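Can a robot do the kitchen yet, or should I stop hoping?

Posted by MopAndMoan

Hello all, bit of a daft one but I've been stewing on it since Wednesday. My sister's lad is at college doing something with computers and he keeps telling me that in a few years I won't be lifting a finger at home, there'll be a machine with two arms doing the worktops and putting everything back in the drawers. I run a small picture framing shop as well (just me and a part-timer), so my ears pricked up, because if it can tidy a kitchen it can surely sweep up offcuts and move boards from one bench to another?

I've got £660 put by, which was meant for a new dishwasher, and I did wonder if there was anything on the market that would do a bit of everything. I don't need it to be clever. I need it to pick a flat thing up off one surface and put it down on another without dropping it, and maybe open a drawer. My kitchen is narrow with dark tops and little knobs on the drawers, if that makes any difference. Has anybody here got one, or used one at work? Please be kind, I still can't set the timer on my oven.

Ľubomír Ďurica
Helpful votes: 50

Keep the money for the dishwasher! I say that as somebody who likes robots very much. I work at Binton, we do automation for small workshops, and I get your question from nearly everyone I meet, my dentist included.

The short version is that a machine bolted to the floor, doing the same job on the same part all day, is brilliant and has been for years. We put one in at Zurnwood that stacks cut panels and it will happily do 500 in a shift. But move the pallet a hand's width without telling it and you get a very expensive mess. Your kitchen is that moved pallet, every single day (mine too).

Flat things are a pain in particular. A two-fingered gripper is fine on a mug or a block, something with sides you can squeeze. A thin board lying on a worktop has hardly any edge to get hold of, so you have to slide it out over the side, or tip it up, or come at it from underneath, and you and I do that without thinking. Then there's the other arm, which has to keep out of the way or be ready to help. A lot of the practice for this sort of thing is done in simulated rooms first, where a dropped board costs you nothing and you can start again in a second. Same sort of job as yours, a flat board and a dark surface in a tiled room:
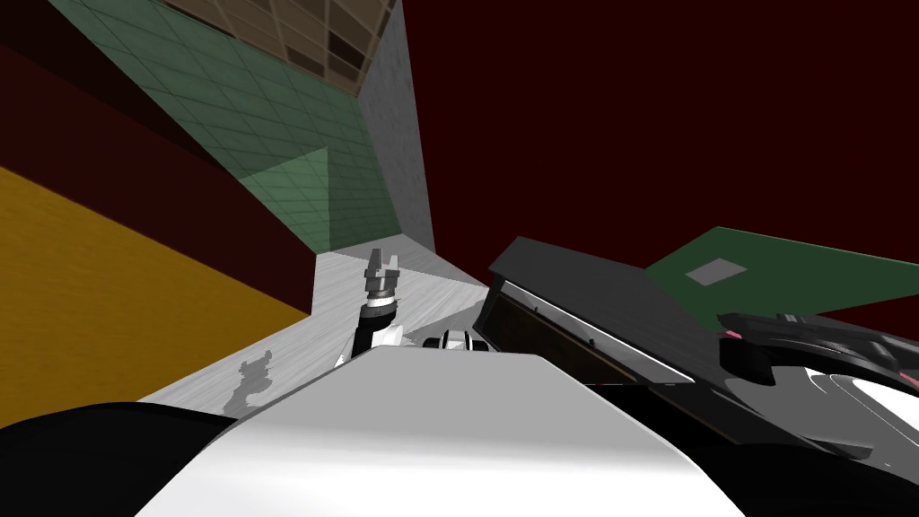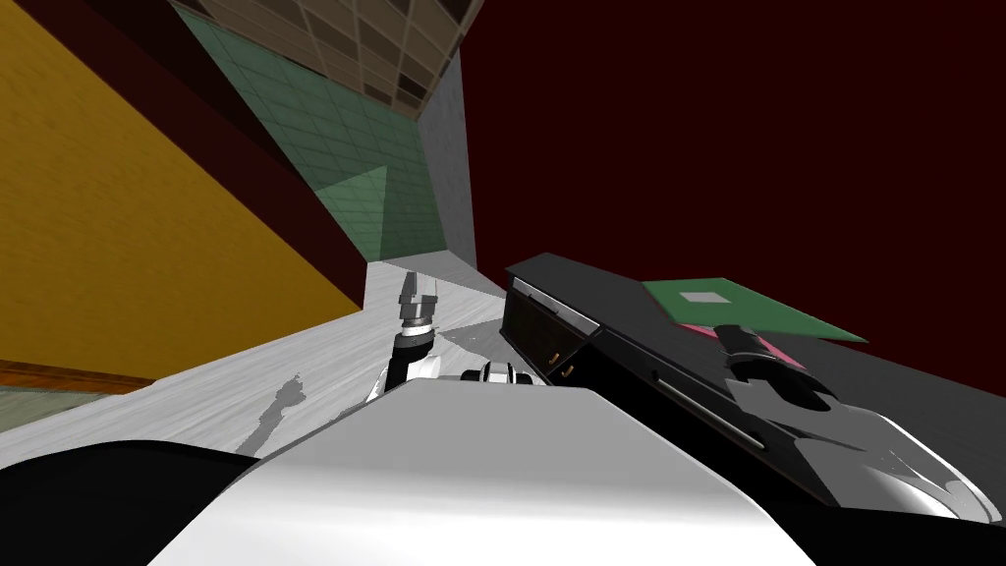 Simulated room, green board with a small grey square on it, one gripper pointing up and the second arm over on the right.

Look at how little room there is to work with and you'll see why I'm cautious. The drawers with the brass knobs in the second one would be another headache on top, small round knobs are horrid for two straight fingers. If you ever do buy with robots in mind, get long bar handles, I'm only half joking.

And then doing it in simulation is one thing and doing it on a real worktop with a splash of tea on it is quite another. I've watched a routine run up to 1000 times on the computer, good as gold, and then make a hash of it on a real bench because the light from the window was different. We spent most of November on that one. I do think it'll come, and I'd love to be wrong about how long it takes.

For the shop, I'd forget arms and look at a decent extractor and a trolley the same height as your bench, so boards slide across and never need lifting. Boring, I know, but it's what I'd do.

Pauline_B

We had a robot vacuum from Briris and it was all right on the lino but it ate the fringe off my rug. Doesn't do worktops obviously. Wouldn't go back to being without it though, it goes round while I'm having my tea.

shedhead_dave

Depends what you mean by chores. Dishwasher is a robot if you think about it, so is a washing machine, they just haven't got arms. I'd agree with the chap above on the £660.

For the framing side, there's a firm called Benavides near me that has a little arm feeding a mitre saw, but they've a bloke stood next to it most of the morning sorting out whatever it's picked up crooked. He reckons he was quicker on his own. Might be worth ringing them and asking if you can go and have a look, they were friendly enough when I went in for some moulding.

MopAndMoan

Thanks everyone, dishwasher it is then! Ľubomír, I've measured up and my bench is a good bit taller than the trolley I've already got, so do I raise the trolley or is it easier to take a slice off the bench legs?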